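4.3 Checking the two arms after the table is moved

This section is for the Gatader bench cell with two arms. Please do these steps each time the table is moved, and also after a gripper is changed. The work needs 29 minutes if the cables are already connected.

CAUTION: Keep one hand near the stop button during steps 4 to 7. The arms start slowly, but they do not feel your fingers.

1. Switch off both arms. Wait until the joints can be turned by hand.

2. Look at the rails on the left and right side of the table. The mount of each arm must sit flat. If a mount can be moved by hand, tighten its screws again before you continue.

3. Follow each arm cable with your finger from the mount to the wrist. The cable should make a free loop over the wrist and must not be pulled tight when the elbow is bent outward.

Note: A loop that is too short was the cause of most stops at our Irnden site in March. Mavis Obi replaced the wrist cables there and now leaves the loop higher.

4. Switch on the right arm first, then the left arm. On the right arm, look for the green light. If it does not come on in 2 minutes, go to section 6.1.

5. Start program 145 (meeting point). Both arms go out past the table edges at the elbow and come back in with the grippers over the far half of the table. Keep the tool cup and the parts case on the near half, outside this path.

6. When the arms stop, give them a round test part to hold between the two grippers. Let its cord hang down freely to the tabletop. 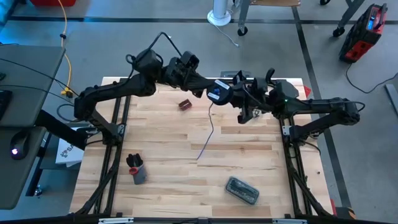

7. Start program 511 (small turn). Watch the part during the full turn. If it slips in one gripper only, clean the fingers of that gripper and repeat from step 5.

8. Take the part out with both hands, then press Home. Write the result in the cell log with your name.

4.4 If the grippers do not meet

Measure the gap on both sides before you change any value. A gap that is the same at every start usually comes from the mount position, so correct the mount first. For a gap that changes, please write to Tania Munshi at Findale and attach the log.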